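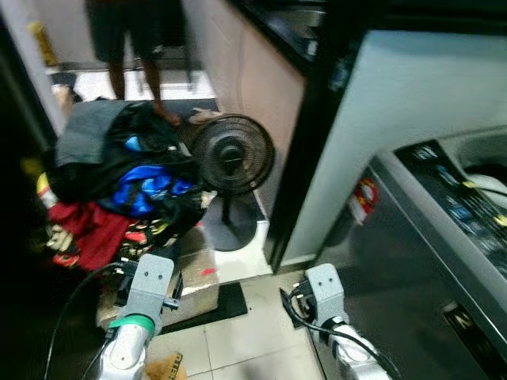 4. Temporary holding places for clothing

4.1 The stage between wearing and washing

Published guidance on domestic laundry generally recognises two conditions of a garment: clean and put away, or worn and placed in the wash. The households visited for this study made regular use of a third. Clothes which had been worn once and were thought fit to be worn again, clothes awaiting repair, and clean clothes which had not yet been folded were kept together for periods ranging from a few hours to several weeks. We refer to the places where they were kept as temporary holding places. The term covers chairs, bed ends, ironing boards, the tops of machines and, in the smaller dwellings, the upper surface of whatever had last been delivered or unpacked.

The material in this section comes from visits to 12 households in the Brerkgate and Dustholm districts, supplemented by 50 diary returns collected by Esperanza Palacios and Anselmo Ibarra. Visits began in August and were made by appointment. Participants were asked to leave laundry as it stood. It is likely that some tidied beforehand, and the extent of accumulation reported below should be read with this in mind.

4.2 Supports

The form of a pile depends a good deal on what is beneath it. Furniture with a back, such as a dining chair, encourages draping, and each layer can be lifted away with little disturbance to the others. A flat support with no back encourages heaping. Figure 1 gives an instance of the second kind, in which the clothing rests on a cardboard box standing on the floor, with a dark garment lying loosely over the top and brighter items, among them one in blue and one in red, lower down. An electric fan stands beside it.

Cardboard boxes were more common as supports than we had expected. They were usually described by participants as temporary, although one respondent in Dustholm had used the same box for two winters. A box has the advantage of raising clothing clear of the floor, and it can be pushed aside with a foot. Its disadvantages were mentioned less often: the top sags under weight, the contents of the box become difficult to reach, and a pile wider than its support tends to slide. Three participants said that they no longer knew what was in the box.

Position within the dwelling also mattered. Holding places close to a doorway were added to by every member of the household and cleared by one. Those inside a bedroom were, for the most part, added to and cleared by the same person. Heo and Osman report a comparable division in their survey of shared flats, and we return to it in Section 5.

4.3 Dark items and the problem of identification

Dark clothing was the subject of more complaint than any other category. Participants said that black items were hard to tell apart once they had been put down in a heap, and that finding one of them usually meant lifting several.
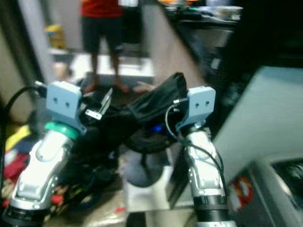
The difficulty was greatest in the evening and in corners without a window. Some participants had adopted small measures of their own, such as keeping black socks in a separate bowl or turning the labels of dark trousers outwards. Others had simply moved the search to the morning. One diary entry, returned from Brerkgate, reads in full: "Looked for black top. Found black leggings, black bag, other black top. Wore the grey."

As that entry suggests, the contents of a holding place were seldom confined to clothing. Fabric bags were often present, in some cases with articles still inside them, and so were belts, chargers, hangers and other small household goods. Participants were inclined to treat a soft bag as though it were a garment. It was dropped in the same place, covered by the same layers and, on two reported occasions, put into the machine. Figure 2 shows how little of the outline of a black fabric bag remains once it has been gathered and twisted. A bag in this condition offers few of the signs by which it would be known when hanging on a hook or standing on a shelf.

A related matter is the way in which fabric folds when it is released without being laid flat. We distinguish between loose folds, which open when a corner is lifted, and gathered folds, which hold together and bring the neighbouring material with them. Dark fabric with a slight sheen may show its ridges fairly well while its hollows remain in deep shadow, and objects of other materials can lie against it closely enough to be overlooked. The black fabric in Figure 3 displays overlapping rolls and, towards the lower right, material gathered far more tightly.

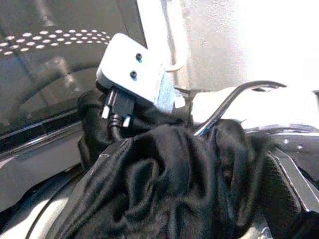
Several respondents described the same sequence when dealing with a heap. The uppermost item was taken first, whatever it was, and was either shaken out or put to one side. If the next item came away easily the work continued. If it did not, the remainder was commonly picked up as a single bundle and carried elsewhere, with the sorting left for another day. Julián Figueroa, who coded the diary returns, proposed the label "bundle transfer" for this practice and we have kept it. It accounts for many of the entries in which a participant reported having cleared a holding place while the clothes themselves remained unsorted.

4.4 Clearing

Clearing was most often prompted by an outside event. The reasons given included guests, the need for the chair or box underneath, and the absence of clean shirts – the last of these chiefly in households with children at school. Very few participants cleared to a timetable. Those who did were also those who owned the Stirnon drying rack or something like it, and it may be that the rack, having to be folded away, imposed a timetable of its own.

The Calvo form, which was used to record each clearing, asks for the first item removed, the last item removed and anything found that had been considered lost. The third question was answered with some enthusiasm. Completed forms were accepted until Apr 26, 2020, and the full set of answers is given in the appendix, arranged by household.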